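To: Flandcombe Kitchens list
Subject: Re: Toaster oven instead of the big oven?
Date: April 2, 2022

On an evening in March, a list member wrote:
> We moved into a tiny place with an oven that takes forever to heat.
> Has anyone switched to a toaster oven for everyday stuff? I mostly
> bake for 2 and I'm scared of burning the tops of everything.

Oh, I can talk about this all day! We went over to a toaster oven when our old Fagundes range died, and I've only missed the big one at Thanksgiving. Mine lives at the back left of the counter, next to the bread box, and it gets used for pretty much every dinner.

The tops do brown fast, you're right about that. I drop the heat a little from what the recipe says and lay foil over loosely for the last stretch — loosely, or it sticks to the cheese (ask me how I know). Here's what I'd do to get started.

1. Give it a spot with some room around it, and keep bags and towels well away.

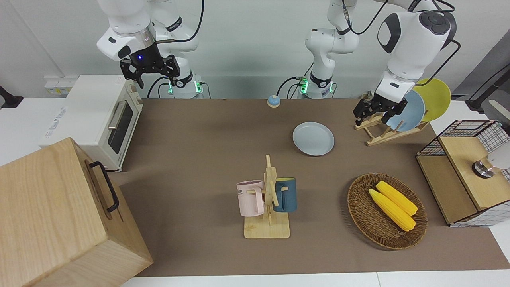
2. Buy one small metal pan that fits with space on all sides. Mine is a Mevico and it was 11 dollars.

3. Bake something cheap first. I did a batch of biscuits and found out my back corner runs hot, so now I turn the pan halfway through.

4. Clean the crumb tray more than you think you need to.

Casseroles are fine if you halve them. Pizza, so-so. Cookies come out great, but you'll be doing them in little batches, so put the radio on.

Anybody have a good small-pan cornbread? Mine keeps coming out dry in the middle.

Warum Street baker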